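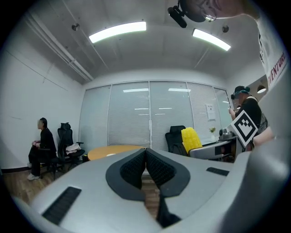 Sizing and Setting the Ventilation Rate for a Small Meeting Room

Applies to: single rooms with a ducted supply and a manual balancing damper
Last revised: 18 Sep 2018

Small meeting rooms are often balanced once, with the doors open and the building unoccupied, and then left alone. The procedure below sets the supply airflow for a room under normal use. It assumes the air handler is already commissioned and the filters are clean.

What you need

Flow hood or rotating vane anemometer
Carbon dioxide logger
Tape measure
Screwdriver or hex key to fit the damper lock
Permanent marker

Step 1. Measure the room

Record length, width and ceiling height. Ignore furniture. If the ceiling is a suspended grid with return air above it, measure to the grid and not to the slab. Note the floor area separately, as most local codes combine an allowance per person with an allowance per unit of floor area.

Step 2. Establish the design airflow

Multiply the number of seats by the per-person rate in your code. Multiply the floor area by the area rate. Add the two figures and divide by the air distribution effectiveness for your diffuser type. Use the seat count on the furniture plan, even if the room is rarely full. For the room used in this guide, the result was 91 cfm of outdoor air.

If the air handler mixes outdoor and return air, divide the outdoor air figure by the outdoor air fraction to get the total supply flow at the diffuser. Take the fraction with the outdoor air damper at its minimum position.

Step 3. Read the existing flow

Close the door. Let the system run for 5 minutes at a steady fan speed. Seat the flow hood squarely against the ceiling and take four readings. Discard any reading taken while a variable air volume box is moving. Average the rest.

Step 4. Adjust the damper

Loosen the lock on the branch damper. Turn the handle in small steps and wait for the reading to settle after each one. Stop when the flow is within 5 percent of the target. Tighten the lock and mark the handle position on the duct.

Adjusting one branch changes the others. Recheck the rooms on the same run before moving on.

Step 5. Verify under load

Place the logger at seated head height, away from the door and the diffuser. Log one full meeting. A reading that is still climbing after 33 minutes does not by itself indicate a fault; small rooms can take longer than this to level off.

Questions about this procedure: Christos Tzavaras, Gavbridge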